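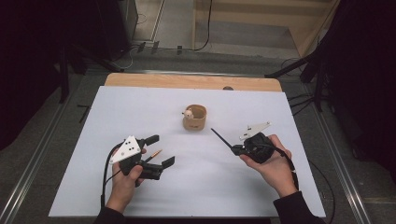
Codside Tapes: progress report to the Lonance Fund

March 26, 2020 | Effie Innes
6 minute read

The last report ended with the sentence "We expect the next quarter to be straightforward." I would like to withdraw it.

You asked for these reports to cover what was done, what was spent, what went wrong and what happens next. I have kept to that order as far as the quarter allowed, although what went wrong has a way of turning up early.

What was done

The collection stands at 1,330 cassettes. For new readers at your end, these are the recordings made by Codside Hospital Radio between its first broadcast and the evening the transmitter was switched off to make way for a coffee machine. They were kept in a linen store at the old cottage hospital, then in a garage in Resstead, and they came to us in fruit boxes. We now know that the order of the fruit boxes meant nothing at all. In the first report I described it as "a possible filing system", and I am sorry for the two pages that followed.

Of those cassettes, 410 have been transferred to digital files, checked by ear and given a proper catalogue entry. Our target for the end of March was higher than that, and you will find it in your copy of the plan. The shortfall has two causes. The first is the deck, which I come to below. The second is that the tapes are longer than their labels say. The station was thrifty, and a tape marked "Carols, C90, side A only" will usually have a football commentary on side B, with a further twenty minutes of something else recorded over the end of it. We had allowed one catalogue entry per tape. We should have allowed for the thrift.

The files are held in two places, with a third copy on a drive which lives at my house. Every entry gives the date if there is one, the voices if we know them, the condition of the tape and a short summary. I have stopped writing "miscellaneous chat" in the summary box. By the middle of January it appeared so often that searching the catalogue for it brought up most of the catalogue.

What is on them

Your office asked last time for "a flavour of the content", so I have tried to be fair to it.

A great deal of it is requests. A patient asks for a song, the presenter reads out the ward and the first name, and the song is played, or a different song is played with apologies. The music itself is of little use to us, and we can't put it online for rights reasons, but the links between the records are very good indeed. There is a man on the early tapes, known only as Derek from Wednesdays in our notes until we find his surname, who reads out the fish prices before every request show. As far as I can tell he was never asked to. Across several years of his programmes you can follow the whole decline of the Codside boats in the price of haddock, read by a man who is keen to get on to Jim Reeves.

Then there are the bedside interviews, which were the reason for the bid. We have found 196 of them so far. Some last two minutes and are mostly cutlery. Others run for half an hour, and in these you hear net menders, herring gutters, a lighthouse relief keeper and a woman who had run the Resstead telephone exchange and was still, all that time later, choosing her words with great care about who rang whom. The interviewers were not trained and it helps. They ask what a neighbour would ask, such as what the pay was and whether the foreman was as bad as people said. He was.

I would also draw your attention to the harbour dialect. We hadn't planned for it. The people from the university who looked at our sample transcripts were polite about them and then asked if they might hear the audio, as our typists had tidied the speech into standard English without being told to. Those transcripts are being done again, with the speech left as it was spoken. It is slower work. It also means that nobody in Codside is now on record as having said "one would go down to the quay".

What went wrong

The deck. We budgeted for a reconditioned cassette deck, and we bought one, and it was a handsome thing which ran slightly fast. The error was small enough to escape notice on speech, particularly in Codside, where people talk quickly when they are pleased. It was caught when one of our listeners remarked that the hospital choir seemed to be in a cheerful key. By then we had a fortnight's worth of transfers. All of them were done again, and the deck went back to the supplier, who said it had been fine when it left. I have the correspondence if you want it. I would not want it.

Kuzmenko, the transfer studio who had quoted for the damaged tapes, lent us one of their own machines while this went on and have charged us nothing for it. I mention this partly to thank them in writing and partly because it explains the nil against "equipment hire" that your finance people queried.

The damaged tapes themselves have gone better than expected. Damp had got into two of the fruit boxes at the garage. We had put these down as likely losses, but Kuzmenko have moved the tape into new shells and most of it plays. There were 3 they could do nothing with. One of these was labelled "VERY IMPORTANT, DO NOT WIPE", in capitals, underlined, and I would be lying if I said I hadn't thought about it since.

The listening morning in January was thinly attended. We had booked the upstairs room at the Resstead library on the day the lift was being serviced, so that an event aimed at people over seventy was held at the top of two flights of stairs. Those who made it to the top were excellent company and named four voices we had been stuck on. We held a second one downstairs and had to borrow chairs.

And then there is this month. The library closed its doors last week, and all of us are now working from home, or from what home has to offer. I am writing this from an ironing board, which adjusts to a better height than my desk did. The remaining listening mornings are off until further notice. The people we most need to hear from are the same people who have been told to stay in, and whatever else happens to this project I would not want it to be a reason for anyone to go out.

Money

The full sheet is attached in the format you like. In brief, we are under on travel, well under on hall hire, and over on postage, having not grasped what it costs to send cassettes anywhere safely. The refund on the deck came through after some encouragement. Biscuits have been moved from "equipment" to "events", as requested.

We would like your agreement to one change. The money set aside for the spring and summer events is not going to be spent on events. We propose to put part of it towards telephone time and CD copies, for the reasons given in the next section, and to hold the rest until we can all see further ahead. If the fund would prefer to have it back we will send it back, but I'd ask you to read on first.

What happens next

Transfers can go on. The borrowed machine is at my house, along with as many boxes as the stairs will allow. The work is done in real time and there is no hurrying it, so on most days I sit in the back bedroom listening to people being poorly and good-humoured in a hospital that is now flats. At present I find this more of a comfort than I would have guessed when I wrote the bid.

The listening mornings will become telephone calls. Several of those who came to the library have asked for this already, one of them by ringing me before I had thought of it. The plan is to post each person a CD of short clips with the voices we can't put names to, and then ring a few days later and go through them. Some don't own a CD player, and for them I shall hold the phone up to the speaker. It was tried on Tuesday's tape of the Codside lifeboat supper and three names came out of it in one call, along with a correction to the date and some views on the ham.

We had promised a public website by the end of the summer. I think a small one can still be done, with the first interviews and Derek's fish prices, provided that the families we have written to are happy. Replies have been slow, and I am not going to chase them now. Any interview without a clear yes will stay off it.

The redone transcripts will be sent to you in batches as they are finished. They contain some swearing, nearly all of it about the foreman.

I have not put a figure on the number of tapes we will have finished by the next report. The last time I did that I also used the word "straightforward". You will have the count when there is one, and in the meantime I can be reached on the usual number, though if it rings for a while I am probably wearing headphones.

Effie Innes
Project lead, Codside Tapes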